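Hair dryers, cords and cases: which storage tips are worth bothering with?

Posted by Cledwyn Dafis, Jan 24, 2020

Every winter the same advice goes round about putting hair dryers away, and every winter I read it with one eyebrow up. Coil the cord this way, buy that pouch, hang it off a heatproof holster. A piece on Jandness claimed you could sort the whole lot in 2 minutes. I own one dryer and have never once managed it in 2 minutes, mainly on account of the cord.

So, the tips, and what I make of them.

Wrap the cord round the handle. No. I know everybody does it. It puts a hard bend right where the cord goes into the handle, and that's the spot that splits. Fold the cord back and forth into a loose bundle and tie it in the middle. An old hair bobble will do.

Let it cool first. Yes, fine, this one I accept. Unplug it, leave it on something hard and go and brush your teeth.

Buy a hard case. I'm not convinced. A case is good for travelling and a nuisance at home, where it takes up twice the room and you stop bothering to open it after a week. If one came with your dryer, keep it with the suitcases.

Wire baskets on the wall. Better than I expected. Dust drops through the mesh, and you can see what you've got without tipping it all out. The Sandstead ones I tried had hooks too shallow for my rail, so measure before you pay. Put the things you use daily in the lower one, and don't hang any of it where it can fall in the basin.

Label everything. Here I start to grumble. A label reading "hair dryer" is wasted on a thing that is plainly a hair dryer. On a closed box at the back of a cupboard it earns its keep, and a bit of cardboard with marker pen is as good as anything from a label printer. 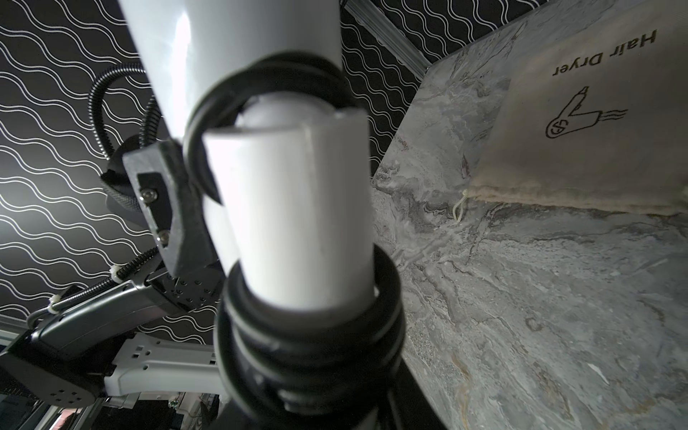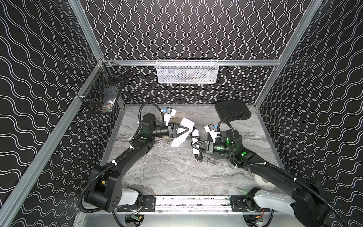
Second picture: white dryer, black cord, mesh baskets on two of the walls.

Clean the filter. The back grille on most dryers clogs with fluff, and a clogged one runs hotter. Some twist off, some don't, so check the leaflet before you force it. An old dry toothbrush shifts most of it. The Wogan "filter brush" is a toothbrush at a silly price.

Line the shelf. Pointless for the dryer, quite useful for bottles. Marble-look vinyl wipes down well enough, but it does show every hair.

I'm putting up a second basket in February, if the wall plugs hold. Write in if you've found a cord tie that lasts longer than a hair bobble.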